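Hauswirtschaft und Haushaltsorganisation, Skript zu Einheit 4: Der Tisch als Zwischenlager

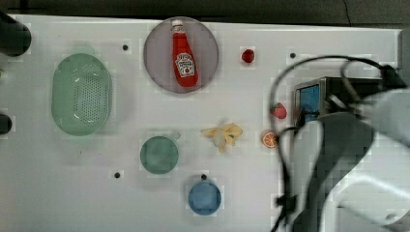

In der letzten Einheit ging es um den Schrank, und die meisten von Ihnen waren danach der Meinung, das Problem sei der Schrank. Das Problem ist der Tisch. Ein Schrank hat Türen und kann schweigen, ein Tisch redet den ganzen Tag. Alles, was keinen Platz hat, bekommt einen auf dem Tisch, und nach drei Wochen gilt dieser Platz als angestammt.

Zur Erinnerung: Die Prüfungsordnung nennt das Thema "Arbeitsflächen und ihre Bewirtschaftung". Gemeint ist Aufräumen.

23 Kommentare - 45 Mal geteilt

4.1 Begriffe

Abstellfläche: Jede waagerechte Ebene, auf der etwas stehen bleibt, wenn man die Hand wegnimmt. Rechtlich belanglos, im Alltag entscheidend.

Irrläufer: Ein Gegenstand, der an einer Stelle liegt, an der er seine Aufgabe nicht erfüllt. Das klassische Beispiel ist die Ketchupflasche, die quer auf dem Teller liegt. Der Teller ist belegt, die Flasche steht nicht, und wer essen will, muss erst einmal verhandeln.

Leergut im weiteren Sinn: Schüsseln, in denen nichts ist und die trotzdem draußen stehen. Das Skript aus Zetside führt sie als "Bereitschaftsgeschirr". Ich halte das für Schönfärberei.

Streugut: Kleine Dinge ohne Behälter. Im Übungskoffer ist das vor allem das Spielobst, also Banane, Erdbeere, Orangenscheibe und die rote Beere, über deren Zuordnung in jedem Kurs gestritten wird. Wir sagen Himbeere und gehen weiter.

4.2 Die drei Fragen

Vor dem ersten Handgriff wird gefragt. Das klingt umständlich und dauert weniger lang als das Wiedersuchen.

Erstens: Was gehört zusammen? Die Neigung, nach Farben zu sortieren, ist weit verbreitet und führt dazu, dass Erdbeere und Ketchup im selben Fach landen. Beide sind rot. Weiter reicht die Verwandtschaft in der Küche nicht.

Zweitens: Was nimmt was auf? Ein Sieb ist ein Behälter, aber ein unzuverlässiger. Obst hält es gut, Suppe schlecht. Unser blassgrünes Sieb ist oval und hat Löcher im Boden, was in der Zwischenprüfung regelmäßig jemand übersieht, der Reis hineinfüllt und dann den Tisch kehrt.

Drittens: Was bleibt stehen? Die ehrliche Antwort lautet fast immer: weniger, als man dachte. Ein Teller darf bleiben, wenn in absehbarer Zeit gegessen wird. "Absehbar" heißt heute.

4.3 Reihenfolge

Hier scheiden sich die Schulen. Die ältere Richtung (Erker, Kurs für Anfänger) räumt zuerst das Große weg, damit man sieht, was man hat. Die jüngere (Barrera-Methode) fängt mit dem Kleinen an, weil das Kleine sonst unter das Große gerät und dort bis zum Auszug bleibt. Beide Richtungen haben Handbücher, und beide Handbücher liegen bei mir auf dem Tisch.

Für die Prüfung genügt folgende Abfolge:

a. Liegendes aufstellen, das stehen kann. Flaschen zuerst, Deckel nach oben.
b. Streugut in einen Behälter. Das Sieb bietet sich an, eine Schüssel geht auch.
c. Schüsseln ineinander, sofern die Größen es hergeben. Vorher prüfen, bitte nicht mit Kraft.
d. Teller frei.
e. Fläche abwischen.

Punkt e wird gern vergessen, wohl in der Annahme, eine leere Fläche sei eine saubere. Wer eine weiße Tischplatte hat, glaubt das nur einmal.

4.4 Löcher und andere Sonderfälle

Die weiße Übungsplatte hat kleine Löcher. Für das Wischen bedeutet das: nebelfeucht, kein stehendes Wasser, Krümel von den Löchern weg und nie darüber. Ein Loch nimmt alles an und gibt nichts zurück. Im Lehrsaal Skornamthorpe hat man versucht, die Löcher einer ähnlichen Platte mit Zahnstochern zu säubern. Jetzt stecken dort Zahnstocher.

Kunststoffgeschirr wird getrennt von Glas gestapelt. Der durchscheinende graue Teller sieht auf den ersten Blick nach etwas Besserem aus und wird deshalb in jeder Gruppe anders behandelt. Bitte legen Sie sich vor dem Stapeln fest, ob Sie ihn schonen wollen, und bleiben Sie dann dabei.

Die Banane ist bereits geschält. Bei echtem Obst hieße das: sofort essen oder sofort verarbeiten, auf keinen Fall zurück in die Obstschale. Im Rollenspiel wird sie wie echtes Obst behandelt. Die Antwort "die ist doch aus dem Spielzeugladen" gibt null Punkte, auch wenn ich sie verstehe.

4.5 Übung (zu zweit)

Person A baut aus dem Koffer einen bewohnten Tisch: Teller, Flasche, Sieb, zwei Schüsseln, Obst. Keine Kunstwerke, bitte, ein Tisch wird von allein unordentlich genug. Person B räumt nach 4.3 auf und spricht jeden Schritt laut aus. Danach wird getauscht.

Notieren Sie, an welcher Stelle gezögert wurde. Meist ist es die kleine blaugrüne Schüssel. Für alles, was man hineintun möchte, scheint sie zu klein, zum Weggeben ist sie zu hübsch, und so steht sie herum. Die hellblaue hat es leichter, sie wird für Müsli gehalten und hat damit einen Beruf.

Schriftlicher Teil: 1.000 Zeichen zu einer Abstellfläche in der eigenen Wohnung. Wer 3.000 braucht, sollte statt zu schreiben vielleicht schon einmal anfangen.

4.6 Zum Nachlesen

Erker, Kurs für Anfänger, Kapitel "Flächen". Trocken, aber brauchbar.
Skript Zetside, nur der Abschnitt über Stapelhöhen.
Das Barrera-Handbuch ist derzeit verliehen. Wer es hat, möge es zurückbringen und bitte nicht auf meinen Tisch legen.

Für Einheit 5 (Schubladen) den Koffer vollständig und gewischt mitbringen.

Stand der Unterlagen: 19. Mai 2020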